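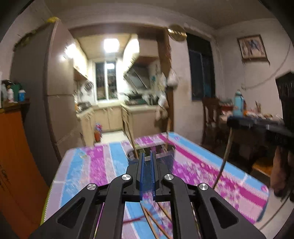 Thin sticks and a clear container on a striped tablecloth. A local chopstick drive runs through April.

PLILVILLE — A drive to collect and sort household chopsticks has brought in 1,811 pairs, organizers said, and it will stay open through the end of April.

The drive is run by Coveck, a neighborhood reuse group that passes donated kitchen goods on to community meal programs. Residents bring in chopsticks they no longer use, and the group matches them by length, washes them and ties them in bundles.

Of the pairs received so far, 1,420 have been matched and bundled. The rest are still waiting to be sorted, said Rosaura Ospina, who coordinates the drive.

"People have drawers full of them," Ospina said. "Most are fine. They just got separated from the other one."

Sorting is done at kitchen tables across town, with each household taking a bag home and returning it within 2 weeks. Coveck asks sorters to set aside any stick that is cracked, warped or rough at the tip. Painted sticks are accepted but kept apart from plain wood — the meal programs have asked for plain ones first.
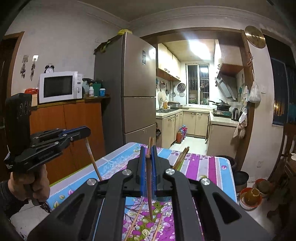 Wooden chopsticks on a floral striped cloth, with the kitchen beyond the doorway.

Zineb Benkirane, who has sorted three bags this spring, said length is the hardest part. Cooking chopsticks are easy to spot, she said, but table pairs can differ by a quarter inch and look the same until they are stood on end together.

"I tap them on the table and look at the tops," Benkirane said. "Then I do it again with the ones left over."

The first 400 bundled pairs went to the Chraibi dining room, which serves lunch to seniors. Its kitchen manager, Covadonga Arrieta, said they replaced disposable sets there.

Sticks that cannot be matched go to Stiteck, a workshop that glues them into trivets and plant stakes. Metal chopsticks are not being collected.

Donations should be dry and held together with a rubber band or string. Drop-off is at the Coveck counter during regular hours, and sorting bags can be picked up at the same place.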